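Home Threads Replies Media Log in

Maya Semaan
Open day thread, posted in pieces because the signal inside Stasside is what you'd expect from a former cold store.

1/
Saturday, Petska open house. The flyer said "see the future of sorting." My ticket said 377. The coffee urn said out of order. I got in line anyway.

2/
Lorna Aquino is giving the tour. She opened by asking who had seen a robot do a backflip online. Every hand went up. "Ours doesn't do that," she said, and moved on to the fire exits.

3/
The topic of the day is picking up plastic. Car doors and circuit boards have had their turn, apparently. Now it's the stuff under your sink.

4/
Why plastic? Lorna says a see-through thing confuses the cameras, because half of what they see is whatever happens to be behind it. I have walked into a patio door at a family party, so I feel for them.

5/
Tub first. The arm goes for the rim. It approaches the way I approach a parked car with an alarm on it.

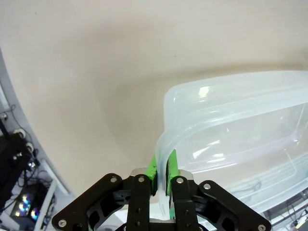
Bogumił Grabowska: grabbing by the edge is fine until somebody leaves soup in it. Did they say what it does with a full one?

6/
Bogumił, I asked. Empties only for now. Soup is "on the roadmap." I wrote that down because I want it on a mug.

7/
Green pads on the fingertips, by the way. Very cheerful green. A kid near me asked if they were gummy. Lorna said no, and that he was the second person today to ask. The first was an investor.

8/
There's a lot of cable in this place. I mean that with respect. Behind my TV it looks the same, only mine doesn't lift anything.

9/
Question time. A man in a very good coat wants to know how many jobs this replaces. Lorna says that at the Visser plant the sorting line has been short 5 people since April and they can't fill the spots. Man in coat writes this down. Man in coat does not look like he'll be applying.

10/
Somebody else asks how fast it is. Their best run so far is 129 items in an hour. Konrad Pawłowska, on the keyboard, adds that this was a good hour. I appreciate a man who footnotes his boss in front of guests.

11/
Now bags. The mood changes for bags. Konrad puts down his sandwich.

12/
A tub keeps its shape while you think about it. A bag has its own ideas, and a bag with a bottle in it has two sets of ideas. So they practice the pinch: get a bunch of it at a corner and hang on. 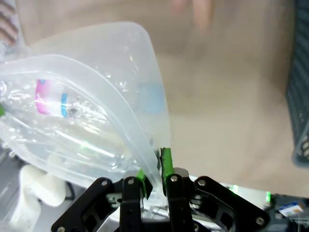

WHAT I LEARNED, SORT OF

13/
Slow is on purpose. They can run the arm faster on open days and they choose not to, says Lorna, looking at the front row and their phones.

14/
The software is called Ollell. I asked what it stands for. It stands for nothing. Lucyna Sadowski named it and liked that it reads "lello" backwards. She seemed pleased that I checked.

15/
You can have a turn at driving the thing yourself. I had mine. I'd describe my style as claw machine at a bus station. My score was 5, and I was not told out of what.

16/
Gift bag on the way out: a pen, a sticker, a brochure. The bag is plastic. I've been holding it by the corner all the way to the bus.

17/
They're doing another one of these in the evening, doors at six. If you go, bring your own coffee and ask Konrad about the good hour.

Contact | Terms | Privacy | © Maya Semaan | Back to top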